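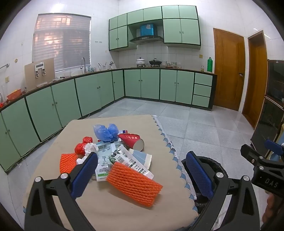 Comparing finger pads on a hand-held gripper is a job for a messy table, so skip the foam blocks and raid your recycling. My favorite starting item is an orange foam net, the kind that comes on fruit, laid flat on the tablecloth like the one near the front of my pile. It squashes to almost nothing and it snags on everything! I learned this the slow way. My first 14 runs with the Sisay pads were all on a stiff cardboard cube, and every pad I own looked great.

What you need: a two-finger gripper, two sets of pads (I'm using the ribbed ones and a smooth set from Plullito), a table you can walk up to from more than one side, a trash bin, and a notebook. Hema Shetty lent me her Nurkosen force gauge too, but you can get through all of this without one.

Step 1. Put on the first set of pads and snug the screws. Open and close the fingers a few times with nothing between them and watch the tips. If one side gets there first, fix that now (I once blamed a pad for a whole evening when it was a lazy linkage).

Step 2. Sort your trash by how it behaves. I go with floppy things like plastic bags and tissue, springy things like foam nets, and things with a shape, like a paper cup or a carton. Mix them back together before you start, and let a few overlap.

Step 3. Set the bin beside the table and practice the drop with your fingers empty. Open the jaws wide over the middle of the bin and check how much room you have on both sides. If your liner sticks up, fold the rim down over the edge so the pads don't drag on it.
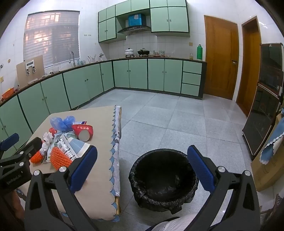 Page 2

Step 4. Pick one item, carry it over, let go, write down what it did. Then do it again with the same item, same pads. I use "clean," "slipped" and "stuck," and stuck means it hung on to the pad after I opened up. Tatiana Kollár wanted me to score from one to ten and I just can't be that consistent with a tissue.

Step 5. Now do the wrappers. Clear, crinkly ones are the best test I've found, and I save them for when my hands are warmed up. Come in from above, close slowly, and stop as soon as the plastic bunches between the pads. 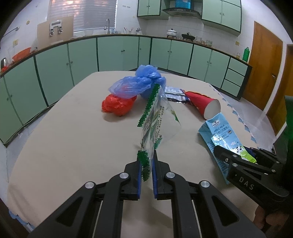
Squeezing harder after that point mostly folds the wrapper over itself and makes it worse on the release. Lift straight up, hold for a slow breath, then move. If it slides, go back and take a bigger pinch before you touch the grip setting.

Step 6. Swap pads and run the same list in the same order. Label the pages first! My Vamoddale notebook has two pages that could be either set, and I've given up on them.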